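Running the night desk at Flallham

25 February 2019

The woman who runs the night desk at the Flallham public library started there as a page, shelving large-print westerns after school. She has worked the late shift for 26 years. We spoke in the staff room before her shift, and she asked that her name be left out because, she said, everyone in Flallham knows it anyway.

The library stays open until 2 in the morning during exam season and until ten the rest of the year. She said the late hours began as a trial one July, when the reading room at the Kusau branch was shut for roof work and its regulars had nowhere to go.

"They came over on the last bus and wanted to stay," she said. "The director told me to keep the lights on and see how many we got. We kept a tally sheet by the door. It was 1104 by the end of the month."

Most of the people who come in at night are nurses, students and drivers between runs. A few come to use the printers. She said the hardest part of the job is the phone, which rings more after eight than it does all afternoon.

"People call to ask how to spell things. They call to ask if the pharmacy on Bukhari Street is open. I have the pharmacy hours taped to the desk now." 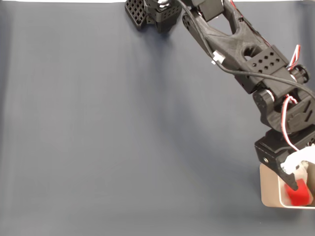 She was less cheerful about the budget. The county moved the branches to a shared catalog called Jernia, and for the first winter the night desk had to write out loans by hand whenever the system went down for updates.

"They did the updates at night so it wouldn't bother anyone," she said. "Well, we were open. I had a shoebox of slips and I typed them in before I went home."

The slips are still in a cupboard. She kept them in case a borrower disputed a fine, and then the library dropped fines on children's books and the question stopped coming up. She thinks the rest of the fines should go too.

"I've had grown men cross the street so they don't have to look at me over a cookbook. I would take the cookbook back. I don't care about the money."

The collection at Flallham includes 3742 items in the local history room, which is kept locked after six. She has the key and will open it for anyone who asks. Old street directories get the most use, usually by people tracing a house, and she has learned to read the abbreviations in them without the guide at the front.

I asked what she reads herself. Mysteries, she said, and seed catalogs. She does not read at the desk. An early supervisor told her that a librarian with a book looks busy, and she has stuck to that.

She plans to work two more years. The library has not said whether the late hours will go on after that, and she has not asked.

"There's a fellow who comes in for the newspaper at nine thirty every night," she said. "He'd be the one to ask them."

Her shift started at five. She rinsed her cup, put on her badge and went out to the desk, where the phone was already ringing.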